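小型ロボットアームを使うための作業ルールづくり 学生プロジェクト報告書

2020年11月 文責:Thulani Le Roux(実習班)、Magdolna Gál(記録・編集)
シェア 26 コメント 4

1. 取り組みのきっかけ

私たちの班は、Tevside工房の机上で小型のロボットアームを動かし、ブロックをつかんで箱に入れる作業を題材に選んだ。当初の目標は成功率を上げることだった。ところが1月に作業を始めてみると、成功率より先に困ることが出てきた。人によって電源を入れる順番が違う。記録の書き方も違う。ある日の「失敗」が、別の日の記録では「やり直し」になっている。これでは数字を比べられない。

そこで指導教員と相談し、テーマを「机上アームの作業ルールを作り、実際に使って直す」に変更した。この報告書では、作ったルールの内容、使ってみて変えた点、残った問題を順に書く。アームの制御そのものについては、Tisent班の報告書に詳しいのでそちらを見てほしい。

2. 参考にした考え方

産業用ロボットには国際規格があり、国内にも対応する規格や法令がある。最初にそれらの概要を読んだ。ただし、私たちのアームは机に載る大きさで、柵で囲う設備を前提にした内容をそのまま当てはめることはできなかった。かといって、小さいから何もしなくてよいということにもならない。指をはさむ、コードを引っかける、ブロックが飛んで目に当たるといったことは、小さいアームでも起こりうる。

そこで規格の条文を引き写すのはやめ、次の順番だけを借りることにした。まず危険になりそうなことを書き出す。次に、配置や部品の変更でなくせるものはなくす。なくせないものは動作の制限で小さくする。それでも残るものを手順書と掲示で補う。最初の話し合いでは、いきなり「注意する」という項目ばかりが並んだので、この順番に戻って考え直すのに時間がかかった。

3. 危険の書き出し

班員が一人ずつ付箋に書き、集めてから似たものをまとめた。出てきたものは、指や髪のはさみ込み、配線の引っかかり、電源投入時の急な動き、持っている物の落下、ケーブルの抜けによる脱力、机からの転落、担当者以外が動かしてしまうこと、の各項目である。

意見が分かれたのは「電源投入時の急な動き」だった。Le Rouxは、起動時の姿勢を決めておけば問題にならないという意見だった。Gálは、前の人が決められた姿勢に戻さずに帰った場合を考えるべきだという意見だった。試しに姿勢を変えて起動すると、関節が勢いよく動くことがあった。このため、起動前に姿勢を確認することと、終了時に姿勢を戻すことの両方をルールに入れた。

4. 作業場所のルール

作業場所については次のように決めた。

・机の上には、その作業に使う物だけを置く。工具、飲み物、筆記具は隣の机に移す。
・箱はアームの根元から離して置く。つかむ位置と箱の間には、何も置かない空きを作る。
・配線は関節の動きを妨げない長さを残し、余りは動く範囲の外に寄せる。
・アームが届く範囲の外側に線を想定し、動作中は手を入れない。
・照明の位置を変えたときは記録用紙に書く。

最後の項目は途中で足した。同じ机で同じ作業をしていても、影の落ち方が変わると、カメラ画像を使う班の結果が変わると聞いたためである。私たちは手動操作が中心だったが、後で記録を使う人のことを考えて入れた。机に線を実際に引く案もあったが、テープを貼ると見た目の条件が変わるという理由で見送った。
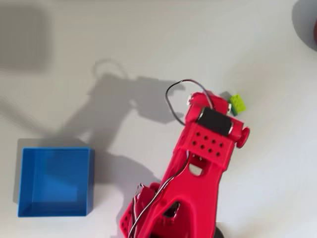 実習・ものづくり

5. 把持作業の手順

緑色のブロックをグリッパではさみ、青い箱に入れる作業を標準作業とした。アームは赤い樹脂製の部品でできていて、明るい色の机の上では手先の位置が見やすい。手先のサーボモータから出る黒い線は輪のようにたるむので、配線の項目を点検するときはまずここを見ることにした。

手順は次のとおりである。

(1)操作担当と見守り担当を決める。一人のときは電源を入れない。
(2)ねじのゆるみ、配線のたるみ、箱の位置を目で確認する。
(3)アームを待機姿勢にしてから電源を入れる。
(4)操作担当が「動かします」と声を出し、見守り担当の返事を待つ。
(5)ブロックをつかみ、箱の上まで移動して放す。
(6)結果を記録してから次の回に移る。
(7)ブロックを手で戻すときは、いったん動作を止め、見守り担当がスイッチに手を置く。
(8)終了時は待機姿勢に戻し、電源を切る。

(4)の声かけは、始めたころは恥ずかしがってやらない人が多かった。見守り担当の返事がなければ操作を始めない、という形にしてから定着した。(7)は一番守られにくい項目だった。ブロックが少しずれただけのとき、つい動作中に手を伸ばしてしまう。見守り担当が止めた回数も記録用紙に書くようにしたところ、途中から記入される回数が減った。ただ、本当に手を出さなくなったのか、書かなくなっただけなのかは区別できていない。

6. つかみ方と力の制限

グリッパを閉じる量には上限を設けた。閉じすぎるとサーボモータに負荷がかかり続ける。上限の値はブロックを基準に決めたので、別の物をつかむときは決め直す必要がある。この点は手順書の最初のページに書いた。

ブロックには凸部があり、はさむ向きによって安定の度合いが違う。初期の記録には向きの欄がなく、後から失敗の原因を調べようとしても分からなかった。欄を足したあとは、少なくとも「どの向きのときに落としたか」は追えるようになった。つかんだまま止めておく時間にも制限をつけた。担当を交代するときに持たせたままにしない、という決まりである。

7. 記録のルール

記録は全部で1509回分になった。このうち最初の300回は、ルールが固まる前のもので、書き方がそろっていない。捨てるかどうか話し合い、別のフォルダに分けて残すことにした。集計には使っていない。

結果の区分は「成功」「失敗」「中断」とした。決めたのは次の点である。

・ブロックが箱の中に入り、アームが離れた時点で成功とする。
・一度落としてつかみ直した場合は失敗とする。入ったかどうかは備考に書く。
・見守り担当が止めた場合はすべて中断とする。理由は備考に書く。
・操作担当は自分の結果を判定しない。判定は見守り担当が行う。

二つ目の項目には反対もあった。つかみ直しも技能のうちだという意見で、それはもっともだと思う。しかし、区分を増やすと人による差がまた出てくるため、備考で補う形にした。記録の目標は4000回だったが、工房を使える時間が足りず届かなかった。回数を稼ぐために確認の手順を省くことはしない、という点は班で合意していた。

ファイル名は日付、担当者の番号、通し番号の順にした。担当者の名前は入れない。写真や動画を残す場合は、人の顔や名札が入っていないかを保存前に確認する。

8. 手順書の見直し

手順書は26項目から始めた。多すぎて、机の横に置いても読まれなかった。そこで、毎回確認するもの、その日の最初に確認するもの、部品を交換したときに確認するものに分けた。毎回確認する紙は一枚に収まる大きさにした。

見直しにはHladun班に協力してもらった。アームを使ったことのない人に手順書だけを渡し、私たちは口を出さずに待つ方法をとった。「待機姿勢」という言葉が通じず、最初の一人はそこで止まった。私たちは毎日使っていたので、説明がいる言葉だと気づいていなかった。今は図を入れ、各関節の向きを書いてある。「異常があれば停止する」という文も、何が異常なのか分からないと言われた。音、におい、ふるえ、指示していない動き、と具体的に書き直した。

改訂したときは版の番号を上げ、古い紙は回収する。実際に古い版が机に残っていて、二つの班が違う手順で作業した日があった。紙の右上に版の番号を大きく書くようにしたのはそのあとである。

9. 残った問題

見守り担当の負担が大きい。見ているだけの時間が長く、集中が続かない。交代の間隔を決めようとしたが、班の人数が少ないため守れなかった。

停止スイッチの場所も課題である。今は電源タップのスイッチを使っているが、切ると関節の力が抜け、アームが下がる。つかんでいる物も落ちる。下がる先に手がないことを前提にした運用になっていて、よい方法とは言えない。姿勢を保ったまま動作だけを止める仕組みをソフトウェアに入れる案があるが、通信が切れた場合の扱いが決まっていない。

ほかの作業にこのルールがそのまま使えるかも確かめていない。柔らかい物や重い物をつかむ場合、力の制限と成功の判定は作り直しになると思われる。

10. 引き継ぎ

手順書の最新版、記録用紙のひな形、付箋をまとめた表は、Hesier室の共有棚と共有フォルダの両方に置いた。次の班には、記録を始める前に一日使って、手順書を声に出して読みながら動かしてみることを勧める。分かりにくい言葉があれば、その場で紙に書き込んでほしい。書き込みのある紙は捨てずに版ごとに保管してある。

停止方法の検討は、Le Rouxが途中までまとめたメモがフォルダの「未決」に入っている。

関連する記事
・Tisent班 報告書:関節の遊びと位置のずれ
・Hladun班 報告書:初めて使う人のための図の描き方
・Tevside工房 利用時間と予約の方法
・Hesier室 共有棚の使い方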